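Presupuestar una celda con dos brazos sin creerse el folleto

Llevo desde septiembre con una hoja de cálculo abierta que se titula "celda, versión buena". La versión buena va por la séptima. El encargo de Garnum parecía sencillo: decidir si compramos un puesto con dos brazos para clasificar piezas pequeñas, o si seguimos con la mesa de siempre y dos personas por turno. El integrador, Ellside, nos ha montado la propuesta en simulación y la reunión de presentación fue muy bonita. Yo salí con más dudas que al entrar.

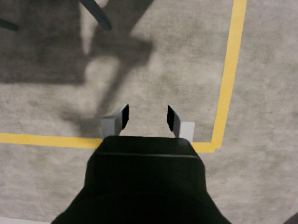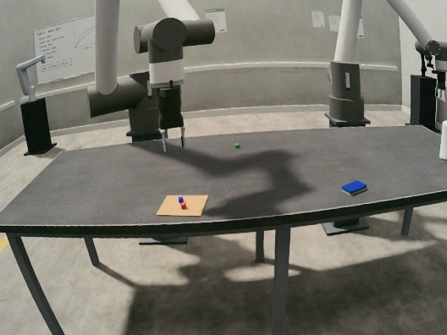 Lo que enseña una simulación y lo que cuesta

En la vista general hay dos brazos detrás de una mesa larga, unos cubos de colores y un bloque plano con la parte de arriba azul. Todo muy limpio. Mis piezas no son cubos. Son tapas con rebaba, algunas con aceite, y llegan como llegan. Le pregunté a Cyril Mellor, el comercial que nos atiende, cuántas pruebas habían hecho con geometría parecida a la nuestra, y me contestó que el modelo "generaliza". He comprado ya suficientes máquinas que generalizaban.

No digo que simular sea tirar el dinero. Para comprobar alcances y ver si los brazos se estorban me parece lo más barato que se puede hacer. Lo que me molesta es que se use como prueba de productividad. De ahí sale el tiempo de ciclo de la oferta, y de ese tiempo sale el plazo de amortización, que es la cifra que mi jefe subrayó con rotulador antes de leer nada más.

Las partidas que faltaban

La primera oferta traía los brazos, las pinzas, la mesa y la puesta en marcha. Chathurika Barua, de mantenimiento, la leyó en diez minutos y la devolvió con el margen lleno de preguntas. Estas son las que acabaron en mi hoja:

Dedos de pinza. Una pinza de dos dedos abre lo que abre. Para nuestras tres familias de tapa hacen falta 3 juegos distintos, a 237 euros el juego, y hay que tener repuesto. En la oferta venía uno.

Suelo. En el plano de Ellside el suelo es perfecto y las líneas amarillas caen donde tienen que caer. En nuestra nave hay una junta de dilatación justo por el medio de la zona prevista. Nivelar y repintar, 700 euros, y eso porque lo hace la misma cuadrilla que viene a lo del muelle.

Formación. Incluía una mañana. Una mañana, para dos turnos que no coinciden nunca.

Soporte. 2,000 euros al año a partir del segundo, en la letra pequeña de la última página (lo copio con la coma tal cual viene en la oferta, que está traducida a medias). El primer año es gratis – o sea, está metido en el precio.

Ninguna de estas partidas hunde el proyecto por sí sola. Pero la oferta llegó sin ellas y tuvimos que sacarlas nosotros, y ahora miro con otra cara las líneas que sí venían.

¿Uno o dos brazos?

Aquí discutimos bastante. Con dos brazos la demostración luce más, eso lo concedo. Cuando pedí el mismo cálculo con uno solo, tardaron bastante en mandarlo y llegó sin desglose. Según mis números, con nuestro volumen el segundo brazo pasaría media jornada parado. Mellor insiste en que hay que dimensionar para crecer. Llevamos creciendo en las presentaciones desde que entré en la empresa.

En Karunaratne, que trabajan con tapas parecidas, empezaron con un brazo y dejaron la mesa preparada para otro. Todavía no lo han comprado. Tampoco sé si eso demuestra algo, porque ellos tienen un turno menos que nosotros.

Lo que he pedido por escrito

Una prueba con piezas nuestras, sucias, elegidas por Chathurika y no por ellos. Precio separado para el segundo brazo, con validez de un año. El tiempo de ciclo medido con cambio de dedos incluido. Y el soporte en la primera página, con su importe.

También he pedido presupuesto a Pindness, más por tener con qué comparar que por ganas de cambiar de proveedor. De momento han mandado un vídeo. Les he contestado que prefiero una tabla de precios, y sigo esperando.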